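Notes for the talk: writing about reality TV people after the show is over

(Wait for the late folks to sit. Water. Phone off, please remember this time.)

Hi everybody, thanks for coming in after lunch, I know it's the sleepy slot. I write recaps. For five seasons I've written up Gasby, the dating show where they put strangers in a villa at Havar and wait for somebody to cry by the pool. I love it! I want to say that up front, before I start complaining, so you don't think I'm here to look down on anyone who watches.

What I want to talk about is the stretch after the finale. The show is easy to write about. Everybody signed up for it, it aired, I sat on my couch and watched it with you. Then the cameras leave and the cast go home, and people like me still have a page to fill every morning.

(Slow down here, I always rush this bit.)

When I started at Surard I had a quota of eight posts a day in the off season. Eight! There are not eight things a day happening to former dating show contestants. They go to the gym, they launch a tanning line, they break up by text. So you start reaching. You write "fans are worried" when you've found two comments. You write "cozied up" about people standing in line for coffee. I wrote "cozied up" so much that my editor banned it, and then I just switched to "close."

The post I still think about was a breakup story. A cast member from the third season had unfollowed her boyfriend, somebody sent us a screenshot at 7 a.m., and I had it up before I'd finished my toast. 266 comments by noon, most of them about her and most of them mean. She'd changed accounts. They were fine. They were at his mother's house for the weekend, and she found out she was single from his mother.

(Usually a laugh. Let it go by, then say the next part straight.)

I fixed the post, meaning I added a line at the bottom. The headline stayed the same because it was doing well. I didn't message her. I could have, she was very easy to reach, and it just didn't cross my mind that you'd ask.

So here's my rule now, and it's a small one. If it happened off the show and it's about somebody's relationship, I ask them or their agent first and I wait until the end of the day. Doležal, who look after a lot of the Gasby cast, answer nearly everything by dinner time. Sometimes the answer is "please don't," and a lot of the time that's the end of it. I lose some stories this way. I've watched another site run one while I sat there refreshing my inbox like a fool.

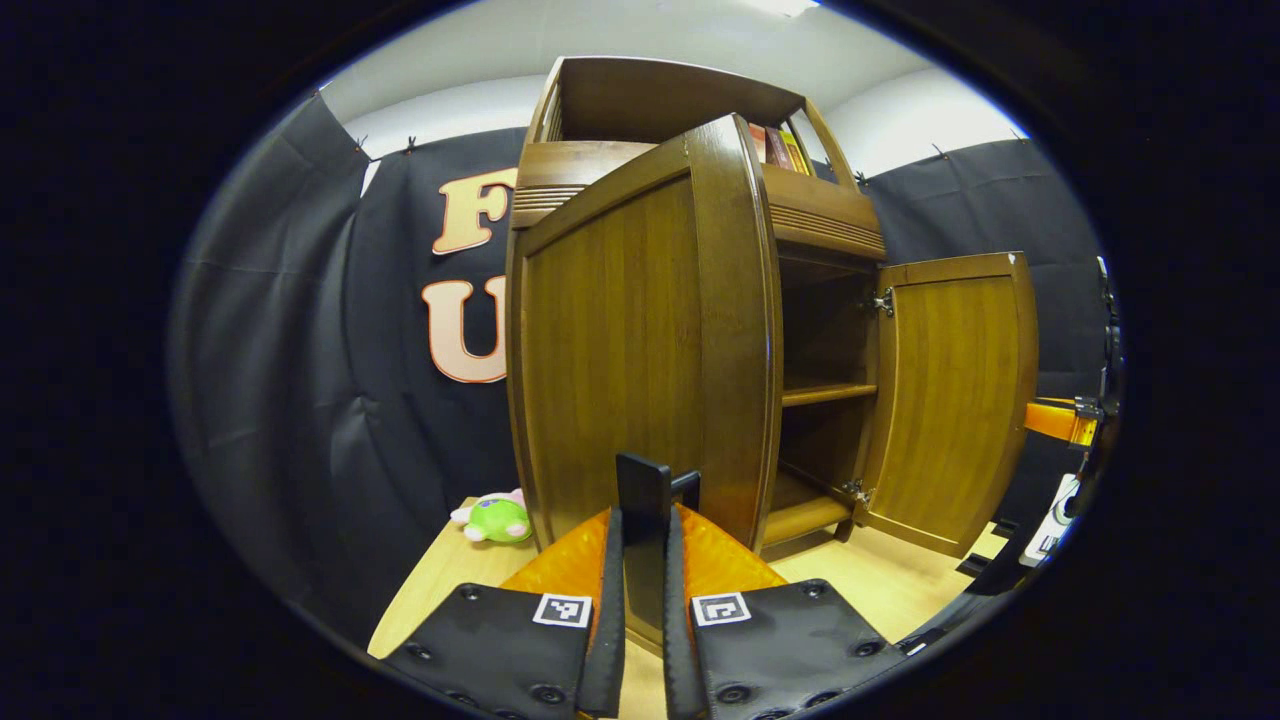 But don't these people call the photographers themselves half the time, Shiyu Lei asked me when I tried an early version of this out, and isn't it a bit precious to treat them like private citizens when they're selling you the breakup by the hour?

Fair question, and yes, some of them do. I've had a tip about a "secret" date from the person on the date, with parking directions. I don't feel bad about running that. What I'd say back is that one person in a couple tipping you off doesn't cover the other one, and it certainly doesn't cover the ex, or the sister who got dragged in because she liked a post. If you've got a yes, check whose yes it is.

(If running late, skip to comments. If not, do the magazine story.)

Magazine story: I once got sent a shopping list of couples "worth 100 percent of our attention," and two of the people on it had never met. We had a piece up about their chemistry by that night. People shipped them. I think some still do.

OK, comments. Please, please read your own. If you put up a story about a person's breakup and you close the tab, you've left them alone in a room with everybody. I stay on mine for the first hour now and I delete the stuff about bodies without thinking very hard about it. I get called a snowflake, usually by the same guy. Hi, if you're here.

(Look up. Smile. Don't apologize for the microphone.)

Last thing before questions. The Gasby reunion airs in November and I'll be recapping it, snacks and all, and I plan to be pretty rude about the outfits. Who wants to go first?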